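Search this manual
Enter keyword
Go

Section 4 – Working near the hand: rules for set-up and daily use

This section covers the Zedum hand fitted to a Jaston arm. It applies to every site, including the Suncombe workshop. Read it before you switch on the arm for the first time. Changes to this section are agreed with Mbali Lekota and issued on 2022-04-25. Printed copies without that date should be thrown away.

4.1 Before power-on

1. Check that the stop button is within reach of the person supervising. If you have to take a step to press it, move the button.
2. Walk round the work area. Cables on the table must be clear of the path of the forearm.
3. Look at each finger joint for loose screws. Tighten by hand only.
4. Check any tape or plastic wrap on the arm and fingers. Press down loose edges, or replace the piece if it won't stay down.
5. Set the grip limit to 34 on the control panel. New operators must not change it.

CAUTION: Do not put your own fingers between the robot's fingers and palm while the power light is on, even if the hand is still.

4.2 Picking and placing thin items

1. Bring the hand to the rack at low speed.
2. Stop short of the slot and check that the fingers are level with the item.
3. Close the upper finger first, then bring the lower fingers up to meet it.
4. Draw the item straight out. Do not twist until it is clear of the slats.
5. If the item catches, open the hand and start again from step 2.
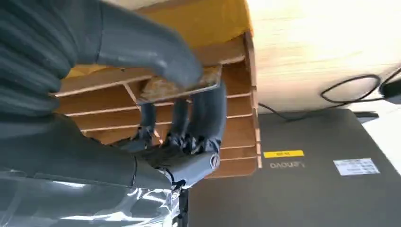
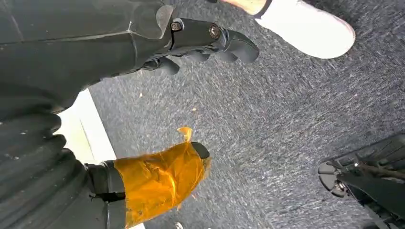

NOTE: Keep one person on the controls and one person watching. The watcher doesn't carry out other work during a run and may call a stop without giving a reason.

4.3 Floor and standing room

1. Mark the reach of the arm on the floor. Add a margin of 125 mm all round.
2. Stay outside the mark while the arm is moving. Closed shoes are required in the work area – sandals are not allowed.
3. Dropped items stay where they are until the arm has stopped and the supervisor has said "clear".
4. Do not lower the hand to floor level with anyone inside the mark.

CAUTION: Chair and stand legs count as obstacles. Move them before the run, or slow the arm to speed 2 when it has to pass near them.

4.4 Servicing and records

Finger tendons are replaced after some 4,000 grips, or every July if that comes sooner. The count is shown on the service page of the Murín controller. Write it in the log at the end of each shift, together with any stops and who called them.

Tape is a short-term cover for a worn finger pad. Enter it in the log when it is put on. Emanuel Pop holds the spare pads and will need the finger number and the side.

Report near misses to Aino Koivisto on the same day – a short note is enough.

12 shares
3 comments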